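Breneo Bench Power Strip, White

Home / Workshop and Study / Power Strips

Sold by Flornum

The Breneo is a plain white power strip for desks, workbenches and craft tables. It lies flat, takes up little space behind a laptop or a sewing machine, and has one switch for the whole strip. We have carried it in the Flornum shop since September and it has become the strip we reach for in our own workroom.

It is meant for indoor use on a dry, level surface. The housing is rectangular with rounded corners, so it slides in and out of a drawer without catching on other cords. The sockets are on the top face, where you can get at them from a chair. If you plug and unplug things many times a day, leave the strip on the tabletop. If your plugs stay put, it can go on a shelf or under the desk.

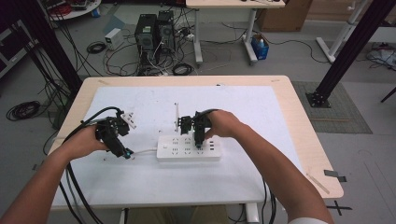

Cord and plug

The cord is white, to match the housing. Lay it toward the back of the table where possible and keep it out of walkways. Do not run it under a rug, and do not staple or nail it to a wall or a table leg. Any extra length should lie in wide, loose curves. A tight coil under load can get warm.

Plug the strip straight into a wall outlet. It should not be plugged into another power strip or an extension cord.

Switch

The switch turns all sockets on or off together. It has a short, firm travel. We suggest switching the strip off before adding or removing a plug, and at the end of the working day.
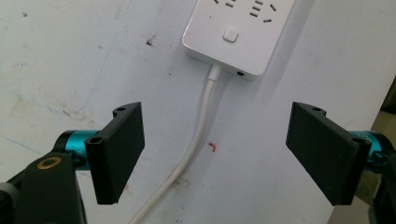
Most damage to power strips starts at the point where the cord meets the body. People pull the strip across a table by its cord, or fold the cord back hard to fit a narrow space. On this model the cord leaves the housing through a short white collar that tapers down to the cable and helps guard against sharp bends. Leave a little free space in front of it all the same. Lift the strip by its housing when you move it, and pull on the plug, never the cord, when you unplug it from the wall.

Cleaning

Unplug first. Wipe the housing with a dry or barely damp cloth and let it dry fully before use. Dust in the sockets can be taken out with a soft, dry brush. Do not spray cleaner on the strip. White housings show pencil and ink marks – a plain eraser takes off most of them.

Not suitable for

Space heaters, air conditioners, outdoor use, bathrooms, or any spot where the strip may get wet. Check the rating label on the underside and add up what you plan to plug in before you start.

Ordering

Item number 1930. Ships in a plain cardboard box, 11 to a carton for schools and offices. Orders leave the Sandhu warehouse within 3 working days. Returns are accepted for 55 days if the strip is unused and in its box.

For carton orders, write to Sadia Gilani at the trade desk. Questions about use and safety go to Shoaib Yousafzai.

See also: Tusix cable clips, Tusix under-desk tray

Page last updated 17/03/2019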